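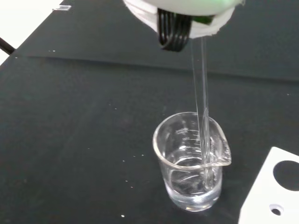
Clear liquid runs into a small glass beaker with a pouring spout and white markings up its side.

Ruairí Foley owns 433 beakers and can tell you where most of them came from. They fill the shelves of a former shoe repair shop in Uvenville, where he sells used laboratory glass to schools, home soap makers and people who want something sturdy to measure vinegar in.

The low-form beaker, a little taller than it is wide, is the one most people picture. It has straight sides, a flat bottom, a rolled rim and a spout. Foley says customers always ask about the markings first.

"They want to know if they can trust them, and I say only so far," he said. "A beaker tells you you're close. If you need to be right, buy a cylinder."

The lines on a beaker are usually good to within 5 or 10 percent. That is fine for mixing a cleaning solution or watering down dye. It isn't good enough for much else, and teachers spend a fair part of every September explaining this to new students.

Sirkka Huttunen taught chemistry at Alvarado for years before she began running evening classes at Allside, a community workshop across the river. Her first lesson has no chemicals in it. Students pour water from one vessel to another until they can do it without a splash.

"Pour slowly, and look at the level with your eye down beside it," Huttunen said. "People stand over the glass and read it from above. Then they wonder why their numbers don't match."

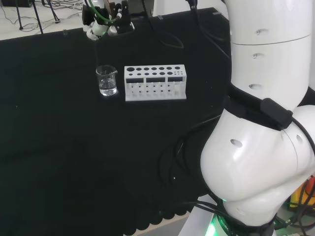

She likes a dark cloth on the table for that lesson. Clear glass and clear water are hard to see on a pale counter, and a beaker set down near someone's elbow gets knocked over. Test tubes go in a rack as soon as they come out of the box. Plastic racks are cheap and rinse off easily, and one with several sizes of hole saves buying a second.

Thickness matters too. Foley runs a thumb around every rim that comes in and throws out anything with a chip, however small. A heavy base makes a beaker harder to tip, but thick glass doesn't take sudden heat as well as thin glass does. He keeps those pieces on a separate shelf, marked for cold use.

His last big purchase came from Grivance, a dye works that closed its testing room and sold him 200 pieces in one load. He paid for the lot without opening the crates. It took him 4 evenings to wash them, and only 2 were broken.

The shop is open Tuesday through Saturday. Huttunen's next class is full, but she keeps a waiting list at the Allside front desk.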